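Notebook, sorting rig, January

Started just before nine. Kiri had already been in and left the arm parked over the basket, so all I had to do was wake up the Denora box, wait for it to stop complaining about the left pedal and run the usual warm-up wiggle. The job for the week is the same as on the whiteboard: lots and lots of examples of picking one thing out of a horrible muddle, done by hand on the leader arm, so Kaltodero has something decent to learn from.

Basket and boxes as they were for this batch:

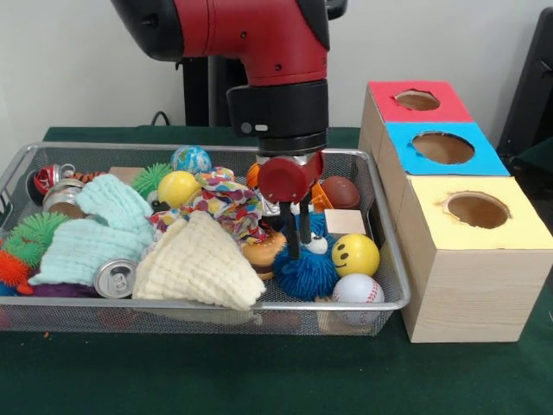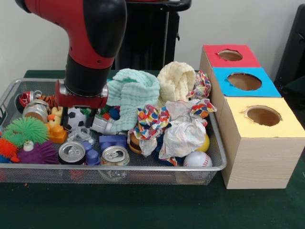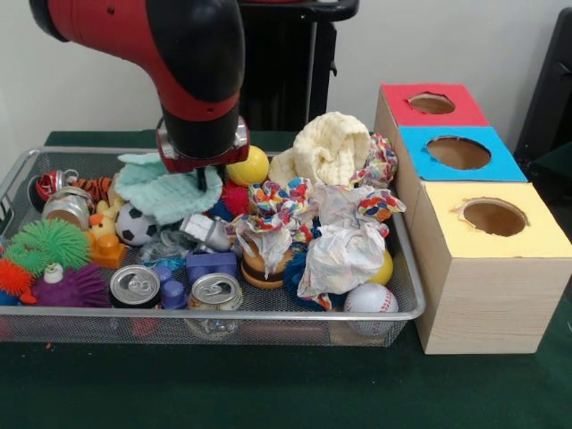 Target for the day was 40 good episodes per person. I got there a bit after two, Kiri got there before lunch (of course she did) and then carried on into my slot while I was eating. Running total on the Gemix drive is now 412, of which 183 are from the new protocol, the one where you have to say the object out loud before you move. I was grumpy about that rule when Loïc brought it in but I've come round to it. Saying "duck" and then going for the duck stops me dithering, and the dithering was all over my early episodes. You can see it in the joint traces, a horrid little wobble just before every grasp. Poor model was going to learn to be nervous.

Cloth is still the worst. The washcloths are fine if you come straight down and pinch a fold, but if I come in at any sort of angle the fingers skate along the top and I end up patting it like a cat. Kiri's trick is to close halfway on the way down and finish the close once she's touching. Tried it on my last few and it's miles better. Have written it on the sheet by the leader arm so whoever is on next can have a go – please don't wipe it off, the last lot of tips vanished with the parking notice.

Spiky balls are nearly too easy. They squash, they grip, they come up first time, and when I'm tired I catch myself choosing them over and over. Must watch that. If half the set is spiky balls then we've built a spiky ball machine. Loïc wants a proper shuffle, with the script reading out what to pick next, and I said yes please, but somebody has to type in the object list and I have a feeling it's me.

Drinks cans: on their sides, OK. Standing up with things jammed against them, slow. I threw away 8 episodes today and most of those were cans, where I got the tips either side of the top, lifted, and lost it on the way across. Question for Loïc – do we keep the ones where I drop it and then go back and get it? My vote is keep. Recovering from a fumble is something I'd like the thing to know how to do. The ones where I drop it and then swear and press stop are no use to anyone, bin those.

Essien logging hiccup at around eleven: the wrist angle froze for a bit while everything else kept recording. Didn't spot it until the episode after. I've tagged both as suspect and restarted the logger, no repeat since. If you see a dead flat line on channel six, that's it, stop and restart, don't push on and hope.

Also, reset between episodes. We've been a bit lazy and just dropping things back on top, so the stuff at the bottom never gets a turn. From tomorrow can we all do a proper stir every ten? Arms in up to the elbow, whole lot turned over, thirty seconds. And park the arm and hit pause first, Kiri, I'm looking at you.

To do
Object list for the shuffle script (me, sigh)
Ask Loïc about keeping fumbles
New pads for the gripper fingers, the left one is getting shiny
Copy today's lot off the Gemix drive before the nightly tidy-up eats it
Check whether Kaltodero minds the change in lights after four, the late episodes look a lot yellower than the morning ones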